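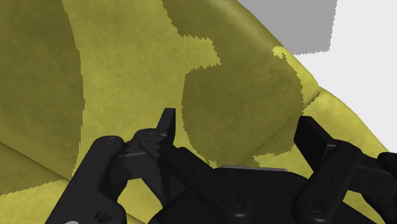 Gulstead 学院 社会学系 田野调查课小组

旧沙发去哪儿了:Veltholm 片区大件家具转手情况小调查

先说一下这个题目怎么来的。去年秋天我搬宿舍,室友留下一张书桌,我在群里挂了好久都没送出去,最后一个人拖到楼下,心疼得不行(那张桌子真的挺好的!)。所以选题的时候我脑子里第一个冒出来的就是这件事:大家不要的大件家具,到底是怎么从一家到另一家的?指导老师 Gordon Dufour 听完说范围太大,让我先挑一类东西。我挑了沙发,书桌的事我还有点生气,不想碰。

沙发有个麻烦,就是大。一把椅子自己拎着就走了,沙发得量门、量电梯、找人抬,还得对方家里刚好空着那么一块地方。我一开始以为成不成主要看价钱,做完才发现价钱在聊天记录里常常排到很后面,前面一大串全是“能过门吗”“几楼啊”“扶手能拆吗”。

资料从哪儿来

整个二月份我都泡在 Veltholm 的三个邻里转让群里,管理员同意我旁听,条件是不截图、不写真名。我把跟沙发有关的帖子一条条抄进表格,总共171条。里面有重复发的,有发出来又自己删掉的,也有其实是在求购的,清理以后剩133条,后面说的都以这133条为准。

另外我做了12个访谈,一半是送出沙发的人,一半是接手的人。本来想多做几个,可是二月天太冷,约人出来喝咖啡都约不动,有两个还是在楼道里站着聊完的,录音里全是关门声。

我还去了两趟 Antunes,就是车站后面那家旧货行。老板一开始以为我是来卖东西的,弄清楚以后倒是很爱讲,从弹簧讲到海绵,又从海绵讲到他年轻时候给人换面料,一讲就是一下午。他那部分我在下面会多用一点。

怎么给帖子分类,我改了三遍。第一遍按材质分,布的、皮的、绒的,分到一半就乱了,因为发帖的人自己也说不清,同一张沙发前一天写“绒布”,第二天写“皮感”。第二遍按颜色,更惨,光是黄和绿之间的那一大片,我就见过芥末黄、橄榄、苔藓色、“有点像秋天的草”,还有人只写两个字:耐脏。最后我老老实实按座位数和要不要钱来分,虽然没意思,但至少每条都填得上。 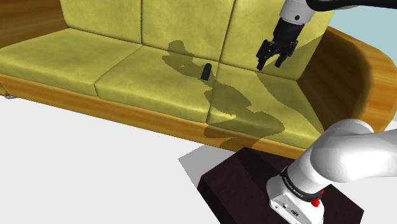
分完以后最明显的一点是,三人位的沙发特别难走。单人的常常当天就有人要,双人的稍微等等,三人位的在群里顶了又顶,价钱一路往下掉,最后写“自取免费”,还是没动静。等得最久的一张挂了13天,主人每天早上发一次,措辞从“九成新忍痛转让”变成“求求各位了”。我跟她聊的时候她已经能笑出来了,说那阵子一看到那沙发就烦,坐都不想坐。

免费的东西反而没人敢接,这个我没想到。有位接手的阿姨讲得很直接:“不要钱的我得多问几句,是不是塌了,是不是有味儿。”哪怕只标一点点钱,来问的人就会多起来。我在表里对了一下,感觉确实有这个倾向,不过我的分组太粗了,这里不敢说死。

面料和架子,大家在意的程度也不一样。年轻租客多半先看面料,怕别人用过的布不干净,好几个人跟我讲他们拿到手第一件事就是铺一块大罩子,从此再没见过原来的颜色。年纪大一点的会去按架子、晃扶手、翻过来看底。Antunes 的老板站在后一边,他的原话是“布是衣服,架子是骨头”,还说他店里只要架子结实,面料再旧他也收。我问那花色太怪的呢?他说花色怪的卖得慢,可是总有一个人进门就认准它。

运输这块是整个调查里我最想骂人的部分。从 Veltholm 运一张沙发到 Ullbridge,开车其实没多远,可受访的人里好几个都说,叫车的钱比沙发本身还贵。有人找同事借面包车,有人等亲戚周末过来,还有一对小夫妻真的是抬着走过去的,中间歇了好多次,累了就把沙发放在人行道上坐着休息!他们说那是搬家那天最开心的一段,路过的人还跟他们打招呼。这段录音我反复听了好几遍,虽然对分析没什么用,还是舍不得删。

市政的大件回收也能预约,不过要提前排,很多人退租的日子卡得死死的,根本等不到。所以我访谈里送出沙发的人,多半都提到“最后几天”这个词。前面慢慢挑买家,后面只要有人来搬就行,心态完全是两个人。

做得不好的地方

第一,我只看了三个群,不用群的人怎么处理旧沙发,我一点都不知道。Gordon Dufour 老师在中期的时候就提醒过我,说老住户很可能直接给亲戚邻居了,根本不会发帖。我后来想补几个这样的访谈,没补成。

第二,帖子消失不等于送出去了。有人是搬走了,有人是改主意又留下了,我只能一个个私信去问,回我的人不多。表格里“去向不明”那一栏比我希望的长很多。

第三,我自己太容易被好玩的故事带跑。初稿在2022年3月17日星期四的小组会上讨论过,组里同学说我写抬沙发那段比写方法还长,我砍了一半,你们现在看到的已经是砍过的版本了。

如果还有下学期的经费(很少,主要是咖啡钱),我想跟着同一批沙发走,看它们在新家待多久,会不会又回到群里。二月底我就撞见过一条帖子,描述跟月初那张几乎一样,连扶手上的划痕都写了,只是发帖的人换了。我给新主人发了私信,到交稿的时候还没等到回复。

联系我们:请通过系办公室转交 | © Gulstead 学院社会学系 | 返回顶部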